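Lurkeck Adds Rail-Mounted Wire Baskets to Its Bench Organization Range

Lurkeck today announced the release of the Fameo basket series, a set of open wire organizers for shared workbenches, craft rooms and school supply stations. The series goes on sale in August through Drokano, the company's distribution partner, and is offered in 3 basket formats.

Each basket hangs from a horizontal rail at the back or side of a bench and leaves the work surface free. Baskets are fitted without drilling into the wall and can be moved along the rail by one person. The rated load is 3 kilograms per basket. The finish is a white coating intended for indoor use.

"Most bench clutter is small and light," said Manon Caron, product manager at Lurkeck. "Markers, caps, brushes, scraps of packing material. A deep drawer is the wrong place for these items. They need a shallow compartment at eye level, and they need to be sorted by type." 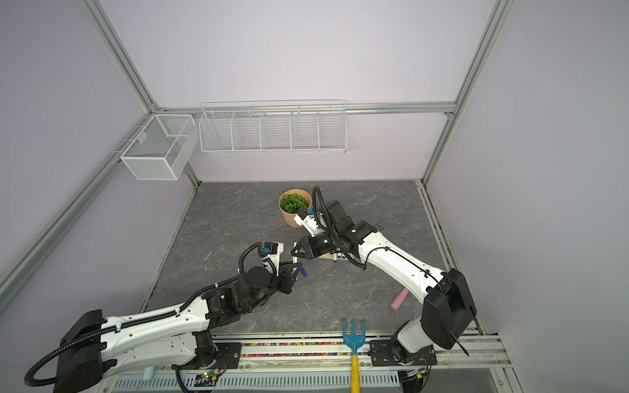
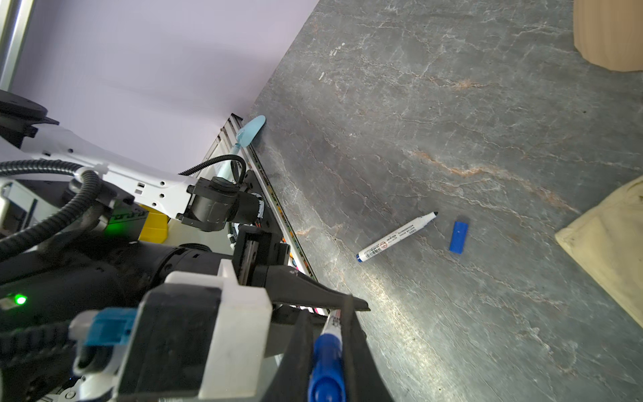

Fameo baskets were developed with marker storage as the main test case. Uncapped markers dry out, and separated caps are the item most often reported missing from shared benches. A white marker lying on the marble-patterned surface with a small blue cap beside its tip is typical of the condition the series is meant to correct. The long format, shown empty on the rear beam, has five open compartments, so that capped markers, loose caps and other small tools can be kept apart. The fine-mesh format on the side rail has two sections and retains smaller parts.

Before release, Lurkeck placed sample baskets with Spahić, an operator of shared studio space, where they were used at 80 benches. Staff logged 887 end-of-day checks, recording which items remained on the work surface and which had been returned to a compartment. Results were used to set the spacing of the dividers and the depth of the long format.

"The first samples were too deep for short items," said Uwe Seidel, who led the design work. "We lowered the front edge and kept the dividers thin. A marker can now be picked out without lifting its neighbors."

Replacement dividers and rail hooks will be sold separately. Installation sheets are supplied with each basket and list the permitted rail profiles.

Media contact: Brayden Després, Lurkeck Press Office
Trade orders: Krešimir Dimitriou, Drokano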